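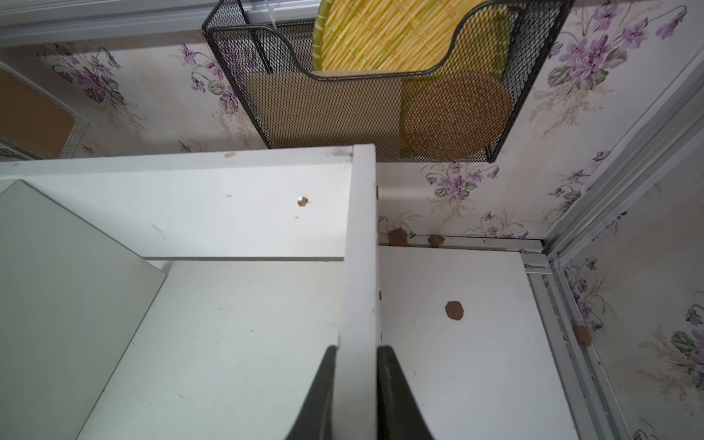 Divider and shelf board, chipped hole to the right.

Karam Barracks Museum, Sitine - inspection of the garrison store and quarters display
Date of inspection: May 15, 2024
Checked against: Lidow collections manual, section 5

1. Powder magazine, lower level
Ventilation slits clear of debris: Yes
Inner door closes fully: No
Comment: Hinge has dropped. Door catches on the sill 30 mm from the frame. Refer to Fleltex for repair.

2. Musket racks
Locking bars secured: Yes
Flints removed from all pieces: Yes
Comment: Rack labels still give the regiment's strength as 180. The muster roll gives a lower figure. Labels to be withdrawn until the roll has been read again.

3. Pay chest and ledgers
Chest lid stay holds: Yes
Ledgers on cradles: 2 of 2
Comment: Surface dust on the quartermaster's ledger. Not cleaned since March.

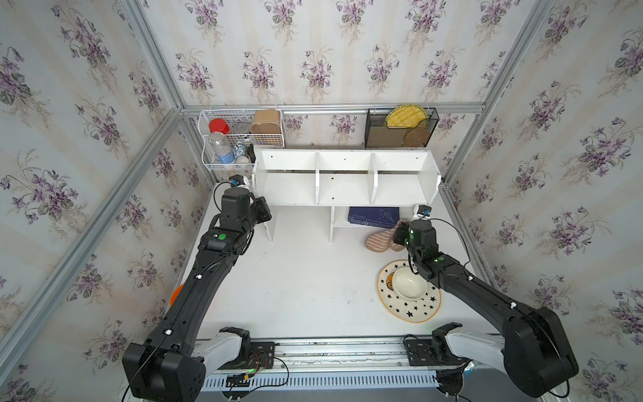
4. Quarters and billeting
Soldiers were lodged on townspeople, and the display follows the billeting order: one bed, a place at the fire, salt and candle. Barrier rope sound. Bed cords re-tensioned. Wall coverings in any domestic setting are to be checked for lifting at the corners; a printed paper such as the violets and green leaves on cream is later in taste than the garrison and must not be used behind the billet.
Action: open

5. Uniform cases
Seals intact: Yes
Humidity card readable: No
Comment: Replace card. Buff coat to stay flat - no hanging mount until the shoulder seam is supported.

Result: pass with actions on items 1, 2, 4 and 5.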